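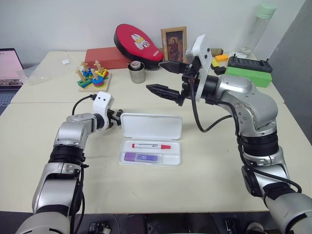

Figure 1. Two-arm station at Galgate, with the open pen case between the grippers.

Progress report to Drillora, 3/7/23
Prepared by Mabli Wynne, Wogan project

Summary

Collection of teleoperated examples for the pen case task has reached 400 accepted episodes against a target of 3,000. The target date remains the end of November. Spending is within the agreed budget.

Work done

The task set covers opening the case, placing or removing an item, and closing the lid. Other objects are left on the table during recording – a shape-sorting toy, a metal cup, a picture frame, blocks – so that the policy learns to ignore them. Their layout is changed between sessions. Each episode stores joint positions, gripper commands and head camera video on a common clock.

Cledwyn Pritchard has rewritten the labelling script. Failed grasps are now kept and tagged separately, as requested after the last review.

Problems

Lid closing is the weakest part of the data. Operators tend to push the case along the table before the lid seats, and many of these episodes are rejected. We have moved the start position closer to the centre and added a slower practice run for new operators.

Clock drift between the two arms cost us three sessions. The Wovham driver update fixed the fault, and the affected recordings will be repeated.

Next period

Train a first baseline on the accepted episodes. Extend collection to a third operator. Send Drillora a sample of the labelled data for comment before the format is fixed.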